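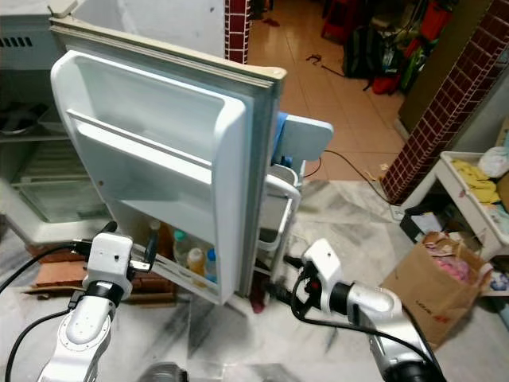

トップ > パンと粉 > つぶやきまとめ > 冷蔵発酵スレッド

最終更新:2020年10月

冷蔵発酵のパンにはまりすぎて、誰かに話したくてたまらないので連投します!長いです。興味ない方はミュートで〜

きっかけはHedvig Björklundさんの古いパンの本。古本屋で背表紙の色だけ見て買ったんですが、中身がすごかった。こねる話がほとんどなくて、ひたすら「待つ」話ばかり書いてある。待つだけで一章あるんですよ。

で、やってみた配合。粉409g、水348g、塩はひとつまみ多め、酵母は耳かきみたいなスプーンで4杯。水が多いのでどろっどろです。最初は絶対まちがえたと思って本を三回読み返しました。まちがってなかった。

粉はFlevonの中挽き全粒を半分まで混ぜてます。袋を開けたときの香りがもう、干し草と木の実のあいだみたいな感じ(伝わって)。残りはふつうの強力粉。全部Flevonにすると私の腕ではぺたんこになる。

混ぜたら30分おきに端をつまんで折りたたむ。これが楽しい!さっきまでスープだったやつが、たたむたびに手にくっつかなくなって、最後はぷるんと丸くなる。この瞬間のために粉を買ってると言っていい。

そのあと冷蔵庫で一晩。いや一晩と言わず二晩。三晩目がいちばん好きって人もいるらしい。低い温度でゆっくり進むと、酸味がきつくならずに甘みが出てくるんですって。うちのは二晩目の夜がピークでした。

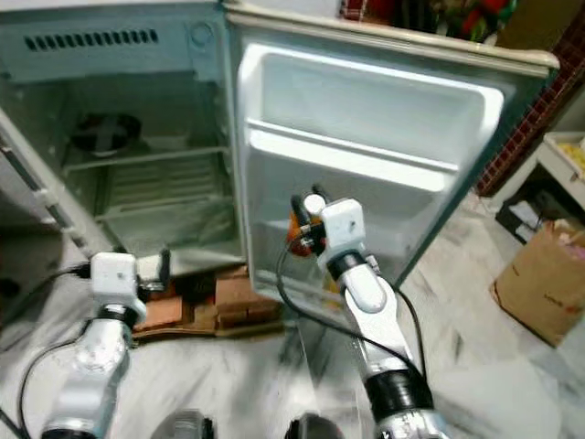
小さめの白い冷蔵庫、扉を全開に。

容器は透明で、まっすぐな筒形のがおすすめ。輪ゴムを生地の高さに巻いておくと、どこまで膨らんだか朝いちで分かる。寝起きで見に行くのが最近の日課です。パジャマで拍手してる。

失敗も書いておきますね。2月に焼いたやつは底が白いまま、横が割れて、中はもちもちを通りこして、もっちゃり。オーブンの予熱が足りてなかった。今は鍋ごとしっかり熱くしてから生地を落としてます。ミトン必須!!

クープ(切れ目)はいまだに下手です。Tumelo Magagulaさんが前に「ためらうと生地にばれる」と教えてくれて、それ以来息を止めて一気にいくことにしてる。たまに斜め上に飛んでいくけど、それはそれでかわいい耳が立つ。

焼けたあと、網の上でパチパチ鳴るのを聞いたことあります?皮が縮む音らしいんですけど、あれ本当にいい音で、録音して友だちに送りつけました。返事は「焚き火?」でした。惜しい。

食べ方は、初日は何もつけずに端っこから。翌日は厚めに切って焼いてバターとはちみつ。その次の日はスープにひたす。固くなったら刻んでカリカリに揚げ焼き。最後のかけらまでおいしいので、気づくともう次を仕込んでます。

次はライ麦を増やしてキャラウェイを入れたい。Trekasvilleの朝市で食べた黒っぽいやつが忘れられなくて……噛むほど甘くて、ちょっと煙っぽかった。あれの作り方に詳しい方、ぜひリプください!

追記:酵母の量の質問をいくつかもらいました。暑い時期はもっと減らして大丈夫です。寒い時期は、冷蔵庫に入れる前に少し長めに室温に置いてます。

追記その2:丸い鍋がない人は、天板に熱湯を張った耐熱皿をいっしょに入れるやり方もあります。皮はちょっと薄めになるけど、サンドイッチにはむしろこっちが好き。今夜の分、これから折りたたんできます〜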